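The Long Way Around to Griltska

2020-12-15

I've been going through my travel notebooks this month, mostly because there isn't much traveling to write in them, and I found the pages from our July trip to Griltska a couple of years back. I never did post about it! I think I was saving it up until I had time to do it properly, and then of course I never had time, so you're getting it now (with a pot of tea next to me and the notebook propped open against the lamp).

We'd gone to see the old lighthouse at Jemitz, which takes 200 steps to climb and has a very small shop at the bottom selling postcards and knitted mittens. Griltska was only supposed to be where we slept. But the ferry back was canceled for wind, and then it was canceled again, and so we ended up with two whole extra days in a town of 447 people. I can't say I minded one bit.

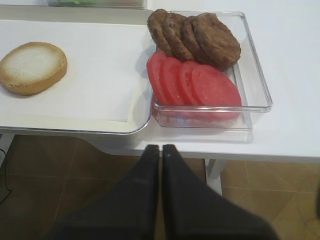
The first morning we walked out along the harbor wall and all the way around to the bathing beach, where the water was far too cold for me, though my husband went in up to his knees and said it was lovely. We hadn't thought to pack a lunch, and by noon I would have given a great deal for a table like that one with the sandwich things set out on it and a big white tray waiting at the side. What we had was half a bag of licorice and an apple. We shared the apple.

After that we got sensible and found Karppinen, the bakery behind the church. It opens at some hour when only fishermen are up, and if you come after ten you get what's left, which both days was rye bread and a sort of cardamom twist. I ate more of those twists than I'm going to put in writing.
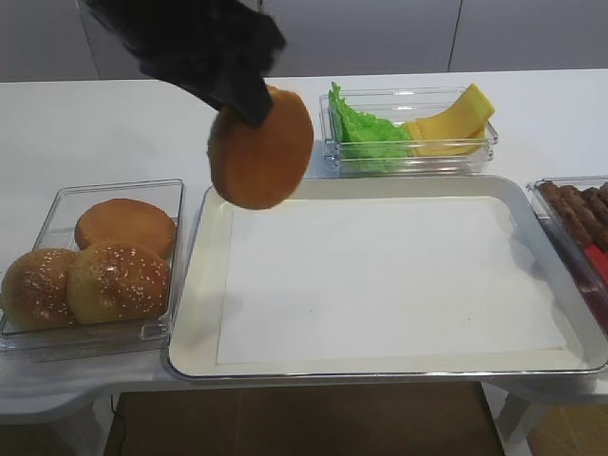

The second day we took the bus out to Bondemden, an old farm that's been turned into a museum. It's bus 12, and the stop is across from the ferry office, not beside it, where we stood for quite a while. The barns are full of sleds and butter churns and there's a loft with painted chests, each one with a bride's initials and a year on the front. The lady at the desk lent us an English guide, typed and in a plastic sleeve, and asked very nicely that we bring it back. Tickets were 81 crowns each and that included coffee.

The ferry ran again the next morning. I stood at the back rail with my last twist in a paper bag and watched the church get smaller, and I've still got the bus ticket tucked into the notebook.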